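Projects > Student Reports > Consumer Studies

Does a Shoe Size Mean Anything? A Term Project on Fit and Returns

Thérèse Penner and Iddrisu Essien, July 2018

14 shares | 3 comments

We started with a claim on the website of Travell, an online shoe store, that its size chart gives "a perfect fit, first time." We doubted it. One of us wears three different sizes depending on the maker, and the other gave up buying shoes by mail two years ago.

Our plan was simple. We would collect return slips, compare size charts from different sellers, and ask people at school what they wear and how they picked it.

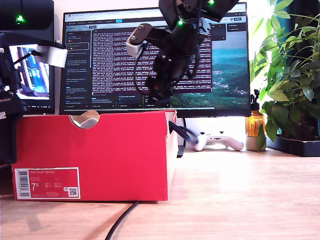
The return slips came from Gundum, a small store in town whose owner, Clyde Ostrowski, let us copy the reasons without any names. There were 1,257 slips. The form has a box marked "wrong size" and a box marked "other," and a lot of customers ticked both. We don't think that tells anyone much. A shoe can pinch at the toes and still be the right length, and the form has no place to say so.

The charts were worse. We laid the Travell chart next to the one from Ebihara and the same foot length gave sizes half a step apart. Neither chart mentioned width. Travell tells you to measure "while standing comfortably," and Ebihara doesn't say whether to sit or stand. Our teacher, Emiko Kinoshita, pointed out that feet spread under weight, so that matters.

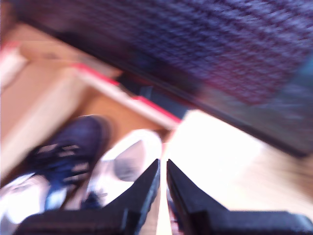 Should a shopper trust the number on the box?

Only as a place to start. The number tells you which mold the maker used for that shoe, and another maker's mold may have a different shape even when the number is the same.

We also gave a survey to 100 students. We are less proud of this part. Most of them filled it in during lunch, and four answers were clearly jokes (nobody in ninth grade wears a 31). People also like to say they know their size. When we asked when they had last been measured, many left the line blank. Tetsuya Hattori, who did the same survey for his own class in September, warned us about this and we didn't listen.

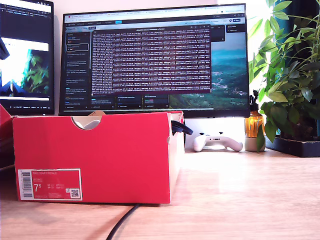

Red shoebox with the size, 7.5, on its label.

Flollham sells a phone app that says it can measure your foot from a photo. We tried it on one foot and got 2 different sizes in the same afternoon. That is too small a test to say the app is bad, but we wouldn't pay for it.

Our data can't prove that size charts cause returns. We would need to know what each customer bought and which chart they looked at, and the slips leave that out. If another group takes this up, they should ask the store to change its form first.

3 comments | Share this report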